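How to plan a day's ski touring from Greltlow

The route described runs from the Greltlow lift station to the Usten hut and back. It is 10 km long with 562 m of ascent, and it tops out at just over 3000 m. Allow six hours, including stops.

Step 1. Read the avalanche bulletin the evening before and again at breakfast. Note the danger rating, the aspects named and the height band.

Step 2. Mark turning points on the map. Set a time for each one and write it down.

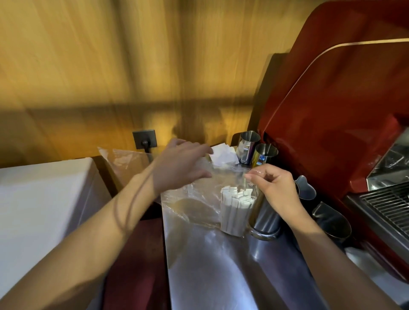 Clear bag and glass cup on the counter.

Step 3. Test transceivers before leaving. Check battery level first, then send and receive for each member of the group.

Step 4. Fit skins indoors if the air is below freezing — cold glue grips poorly. Brush the bases clean first.
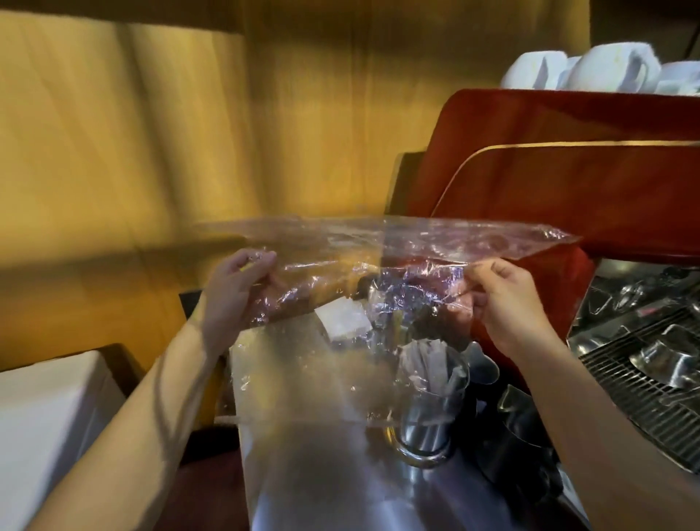

Skins must be kept free of snow and grit between climbs. Fold each one glue to glue and carry the pair inside your jacket on the descent. Spare gloves and the paper map go in the rucksack, each in its own bag. A clear plastic bag like the one held open between two hands in the photo lets you see what is inside before you unpack it.

Step 5. Leave the Usten hut by noon. From May onwards, leave by 10. The Pavside slope faces south and softens early, so cross it one at a time.

Updated 12 March 2022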